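Office Says Paper Files Are Nearly Gone, Keeps the Cabinets

Vokby, the records firm, told tenants in June that it had moved 3351 paper files off its office floor and that the low wooden cabinets behind the desks were "close to retired." The cabinets are still there. So is some of the paper.

The firm puts the cost of the clear-out at $2444 and says it freed up 21 shelves. It did not say what the shelves would be used for, or why a floor with so little left to store still needs cabinets with locks on the doors. A plan to sell them through Pumano, a used furniture dealer, has been put off twice.

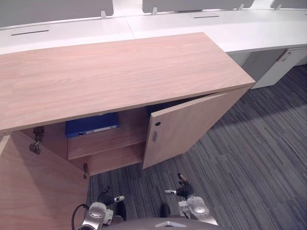
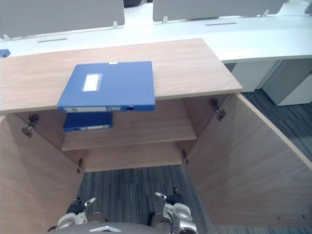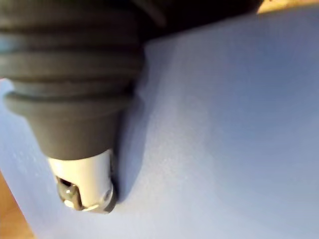
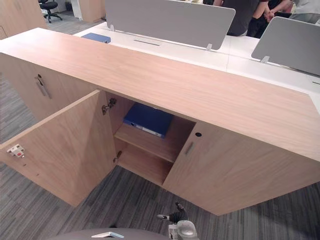
Are the remaining binders going to be scanned?
Vokby says they will be, but it has given no date, and the scanning contract with Prututell covers only the first 1000 files.

That leaves more than two-thirds of the total sitting in boxes somewhere else, which is a generous way to use the word "paperless." Tenants who share the floor were promised the space along the desks by spring. They have since been told to expect news on a Friday, though the notice left out which one. Vokby did not respond to a question about where the boxes are kept or who is paying for the storage.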